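Two Hands for the Laundry Pile
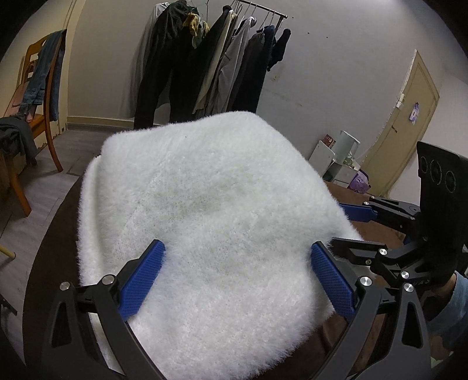 Blue finger pads on a fold of white knit fabric.

Paiva rents its hand-held grippers in pairs, and the Markside kit is the one most people will start with. You squeeze the handle, the jaws close, and the job gets recorded for training a robot later.

We used a pair on clothes for 5 days. The blue pads have a fine diamond pattern, and a worn set can be changed in 20 minutes. Fluffy knits were slow going. Jeans were easier.

A month costs $54 per gripper, with 20 hours of upload included. Extra hours are billed in June and December. The older Disby kit is cheaper but comes with one gripper, and folding a sweater takes two.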